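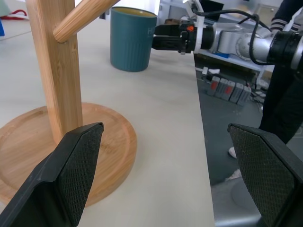
News > Press releases > Gatchalian opens its spring table

GATCHALIAN TO OPEN A NEIGHBORHOOD TEA ROOM IN APRIL

Hello from the back office of Gatchalian! I've been promising this announcement to so many of you across the counter that it feels a little strange to be typing it up properly, but the lease is signed, the kettles are ordered, and we're opening our first sit-down tea room in April. It's right next door to the shop, in the old Skaketance print works (if you ever had wedding invitations made on our street, you've stood in it).

For anyone who only knows us from the market stall, we sell loose leaf tea. We started with 7 teas and a folding table, and we now keep 89 on the shelves, which my accountant thinks is too many. People come in, smell a few tins, ask me what they taste like, and then I talk for much too long while a line builds up behind them. I've wanted a place where I could just pour somebody a cup instead, and for years the answer was always that we didn't have the room. Then the print works came up, and I called the landlord before I'd even finished my lunch.

The tea room will seat people at one long shared table plus a window bench. You pick any tea from the shop wall, we brew it by the pot, and you can stay as long as you like. Food will be simple to start with: toast, scones, a seeded ginger cake I've been testing on the staff, and soup on cold days. We're not taking reservations for regular visits, so just come in.

Thursday evenings are going to be a bit different. We'll stay open until 9 p.m. for tastings, with one group of teas each week, poured side by side so you can compare them. The first one is all smoky teas, which I know splits the room, and the second is greens, with plenty of time on water temperature (please stop boiling your green tea, I say this with love). Tastings do need a booking, and you can make one at the shop counter or over the phone.

We're also bringing back the mug shelf! Regulars can leave a mug with us and drink from it whenever they visit. We tried this at the old stall and ran out of hooks in a month, so this time there's a whole wall for it. Put your name on the bottom of yours in something that won't wash off. Chipped is fine, but I'd rather not look after your grandmother's bone china, so leave that one at home.

A few thank-yous. Motik did the building work and put up with me changing my mind about the sink, twice. Prenovex handled the plumbing and the wiring for the big water boiler, and they were very patient about explaining why I couldn't have it where I wanted it. And our customers bought 1,000 of the prepaid tea cards we put out last fall, which paid for the floor. I mean that literally. Every time you walk across it you can feel a little smug.

If you're holding one of those cards, it will work in the tea room from the first morning. Each card covers 2 pots and a slice of cake, it doesn't expire, and you're welcome to hand it on to a friend. If yours has been through the laundry, bring in whatever's left of it and we'll sort something out.

The shop itself stays just as it is, with the same hours and the same prices on refill bags. There will be a door knocked through between the two, so you'll be able to wander in with a cup while you choose what to take home. We expect some banging while that goes in, mostly in the mornings, and I'm sorry in advance to the people upstairs.

Local papers and food writers who'd like to visit before we open are very welcome. Call the shop and ask for the tea room, and tell us whether you take milk.

Contact | Press | Visit the shop | © Gatchalian | Back to top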